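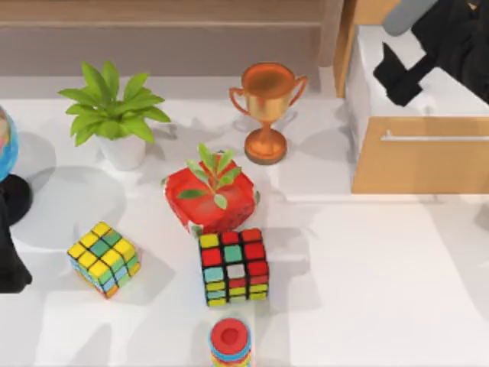
Figure 1. Simulated tabletop before a planning run: two arms, a drawer cabinet and a cluttered set of objects.

Docs > Praken Planner > Tutorials > Building a collision scene for two arms

Last updated: September

This tutorial sets up a collision scene for a two-arm workcell in simulation and plans a drawer pull through it. It assumes Praken is installed, the Mirnidine simulator bridge is running, and both arms respond to joint commands. If the bridge is not up, work through "Connecting to Mirnidine" first.

The task is to bring the right gripper to the drawer handle without touching anything on the table and without crossing the left arm. The layout in Figure 1 is stored as clutter_a in the Gough scene pack.

1. Load the scene

From the workspace root:

praken scene load gough/clutter_a --arms left,right
praken scene list --static

The second command prints every body the planner treats as fixed. Check that the table, the back panel and the cabinet are all listed. A missing cabinet is the most common setup error, and the planner will not warn about it. It will return a path straight through the drawer front.

2. Assign collision geometry

Full meshes are too slow for the inner loop. Each object gets a proxy in proxies.yaml:

table: plane
cabinet: box
drawer_handle: capsule
globe: sphere
cube_upright: box
cube_tilted: box
ring_stack: cylinder
trophy: convex_parts
red_box: compound
potted_plant: convex_hull

Boxes take their orientation from the simulator pose, so the tilted puzzle cube needs no special handling. Do not set align: world on it. That option replaces the pose with an upright one, and the proxy will then miss the raised edge of the cube.

The trophy needs more than one hull. A single hull fills the space inside the two looped handles and adds volume on both sides of the stem. This is safe but wasteful. Use convex_parts with max_parts: 6.

The red box with the sprig on top is a compound of a box and a cone. If only the box is modeled, a low transit move can pass the gripper through the leaves. The large potted plant is the opposite case: the leaves spread well beyond the pot, and a plain hull covers the gap under them. Nothing in this task reaches under there, so leave the hull alone.

3. Set padding

Padding is added to every proxy, in millimeters:

padding_default: 13
padding_handle: 3

The handle gets its own value because the gripper has to close on it. With the default padding, every grasp pose is rejected and the solver reports GOAL_IN_COLLISION. If you see that error, check this line before you touch anything else.

4. Mark the second arm as an obstacle

By default Praken plans for one arm and ignores the other. Turn on cross checks:

praken plan config --active right --obstacle left --swept false

With swept set to false, the left arm is treated as frozen at its current joint values. That is correct only if the left controller is in hold mode. For coordinated motion, set it to true and supply the left trajectory. Planning time goes up sharply.

5. Plan the approach

praken plan to drawer_handle --grasp bar --seed 86 --out approach.traj

The bar grasp generator samples poses along the length of the handle and rotates the gripper around its long axis. A long bar gives many valid candidates, and the planner keeps the one with the lowest joint travel. Fix the seed while you tune. Otherwise a change in padding and a change in sampling look the same in the log.

Play the result back at reduced speed:

praken play approach.traj --rate 0.3 --show proxies

Watch the wrist as it moves off the cabinet top. The start pose hangs over that surface, and the first waypoint should lift before it moves sideways. If it drags along the top, set retreat_axis to the world vertical and plan again.

6. Add the pull

The pull is a straight Cartesian segment along the drawer axis. Attach the drawer to the gripper first so that the drawer front moves with it in the collision scene:

praken attach drawer --to right_gripper
praken plan line --axis drawer --out pull.traj
praken detach drawer

If the line planner stops short, read the contact pair in the log. A pair such as drawer / table means the cabinet was loaded too low. Correct the cabinet pose in the scene file - lowering the padding only hides the problem.

Known issues

Perceived poses from the Rastedberg tracker can flip a puzzle cube by a quarter turn between updates. An upright block that is taller than it is wide then appears to fall over and stand up again. Freeze object poses before planning with praken scene freeze.

Proxy colors in the viewer do not match the legend in dark mode.

Written by Esperanza Halvorsen. Commands checked by Marisol Pettigrew.

Contact the docs team | Copyright Praken project | Back to top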